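Power strips and cords: which tips are worth your time

I have read a lot of advice about taming cords, and most of it seems to come from people who want to sell you a box to hide them in. I bought one of those boxes, a Vomley, and it went to the op shop inside a month. The lid wouldn't sit flat with two chargers plugged in, and I didn't much like the idea of warm plugs shut up in a plastic tub. Below are the usual tips, sorted by whether they've earned their keep at my place.

Label every plug

Fair enough, but skip the label maker. Masking tape folded over the cord near the plug, with one word in biro, has lasted me years. Do the modem first. Everyone unplugs the modem by mistake.

Wrap the cord around the strip for storage

No. It looks neat in the drawer and it's hard on the spot where the cord goes into the housing, which is where mine have always failed. Make loose loops as wide as a dinner plate and hold them with a strip of hook-and-loop. The Güler ties come 12 to a pack and I can't see that they beat the no-name ones. Bread tags are useless for this, whatever you've read.

Clean the sockets with a damp cotton bud

I've seen this one repeated on a site that claims 1,000 household hints, and I wonder how many of them anyone tried. Keep water and spray cleaner away from the slots altogether. Pull the strip's own plug out of the wall, clear a bench or table and lay it down where the light is good. A plain white four-socket strip shows every mark, so there's no excuse for missing a crack.

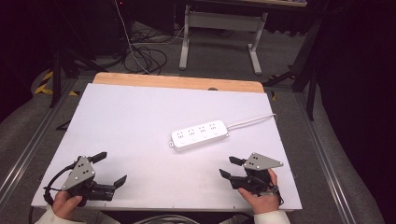
Check it before you put it back

Run your fingers along the whole cord, feeling for nicks or flat spots. Look at each slot for browning. Give it a gentle shake, and if something rattles, bin it. I was doubtful about this as a regular chore — who has the patience? — but every 6 months is no great burden, and I did find one with a split behind the couch.

A dry paintbrush shifts the dust from the top. Wipe the outside with a dry cloth and leave it there.

Plug one strip into another for extra reach

Don't, even "just for the Christmas lights". Buy a strip with a longer cord. The same goes for running a heater or a kettle off one. Those go straight into the wall.

Spend more for a better strip

Maybe. I've paid $33 for a Horkia and a good deal less for a Wallard from the hardware shop, and the dear one mostly bought me a nicer colour. I'd look for the approval mark on the underside and sockets spaced far enough apart for fat adaptors. Gold-coloured trim does nothing that I can find.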